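# Dunon bench: drive removal sequence, wrist view occlusion

**Board:** Wurmont Robotics Club > Student projects > Disassembly

---

**slowservo** (original post)

Status on the Dunon project, which is the desktop teardown task for the fall section. The goal is to get the hard drive out of a mid-size tower with the case lying open on the table and no tool change. The demonstrations are recorded first and the policy is trained on them afterward.

We have 39 demonstrations that I would call clean. The target in the project plan is 2000 for the whole course, all tasks combined, so drive removal needs a lot more bench time before the end of term.

Current sequence:

1. Approach over the motherboard side, fingers closed.
2. Open, go to the drive bay.
3. Release the blue caddy.
4. Lift and set down on the table.

The cables are the open question. The written procedure from July says to disconnect power and data before step 3. I think that is the wrong order for this gripper. There is very little room for the finger plates between the connectors and the cage, and the caddy is easier to tip when the approach is diagonal.
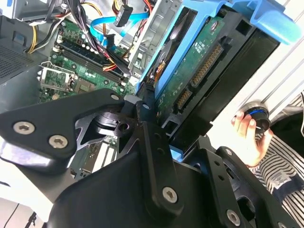
*Drive in its blue caddy, connector end exposed, drive cage to the left.*

With the caddy at that angle both the power and data connectors on the drive are in the open. You can get at them without reaching under the metal. I want to rewrite the procedure with the caddy first and the cables second.

---

**mux_and_match**

Disagree on the order. If the caddy moves with the harness still attached, the harness becomes a spring. It pulls the drive back toward the bay, and the pull is different on every run depending on how the bundle was laid. That goes straight into the data as noise.

Also, I counted 4 discards in my own log last week where the data cable caught on a finger plate during the lift. All of them were caddy first.

---

**slowservo**

Were those with the cable routed over the board or along the wall? The routing is not in the log template, so I can't tell.

---

**mux_and_match**

Over the board. Fair point about the template. I will add a field.

---

**kapton**

Before anyone rewrites anything, the reset state needs to be fixed. I went through a set of starting views and the cable layout is never written down. The board itself is consistent: CPU socket empty, memory slots empty. The harness is the variable. 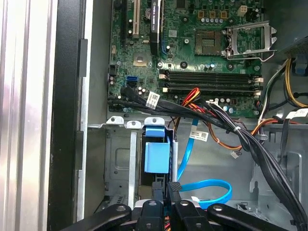

*Case from above. Black bundle runs diagonally off the board, blue SATA cable loops at the bottom.*

Look at where the blue cable goes relative to the cage. A finger coming in from the bottom of that view has a good chance of meeting the cable before it meets the drive bracket. I would pick one routing, mark it on a reset sheet, and treat any other routing as a separate condition.

The labels on the cables could serve as reference points. Put "label face up, left end of the bundle" on the sheet and everybody can reproduce it.

---

**slowservo**

Agreed on the reset sheet. I don't agree on a single routing. A policy that only works with one cable layout is no use on the second case. The Bhutto Hall storage shelf has other towers, and I have not seen any of them wired the same way.

---

**kapton**

Nobody is asking for one layout for the whole course. Get a baseline on one, then vary it. If you vary it from the first run you cannot separate a bad order from a bad layout, which is the argument you two are having right now.

---

**ninepin**

Different subject. How much of the wrist view is the gripper itself? I am setting up the crop for training and the plates take a large part of the lower half. My first thought is to mask them. 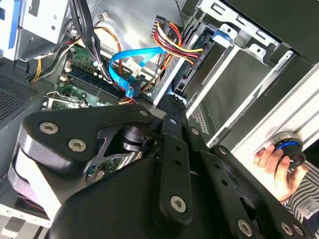

*Fingers into the case, drive power connector still plugged in, hand on the knob at right.*

In this one the useful region is the upper half: cage, power connector, blue cable. The rest is linkage. The hand and the striped sleeve are also in view, and I would like those out of the training set if possible.

---

**mux_and_match**

Do not mask the fingers. The finger tips relative to the connector are the signal. If you mask them, the policy has to get that offset from joint positions alone, and the Ballerov mount has enough flex that you will be off by more than the width of a connector.

The hand is a separate matter. Keep it out by standing on the other side of the table.

---

**ninepin**

Standing on the other side puts you in front of the light. I tried it and the board side went dark.

I can leave the fingers in and crop only the bottom strip. Some 40 rows would take out part of the rear linkage and leave the tips.

---

**mux_and_match**

That is fine with me. Run it both ways on a small subset first.

---

**slowservo**

Summary of what I am putting in the procedure draft:

- Routing field added to the log template (mux_and_match).
- Reset sheet with a fixed baseline routing (kapton).
- Order stays cables first for the baseline. Caddy first gets its own batch with the same routing.
- Bottom strip cropped, fingers not masked (ninepin).

I still expect caddy first to come out ahead on cycle time.

---

**kapton**

Cycle time is not in the grading sheet. Discards are.

---

**slowservo**

Noted. Both will be logged. The draft is in the Dunon folder -- comments in the file please, so they stay with the steps they refer to.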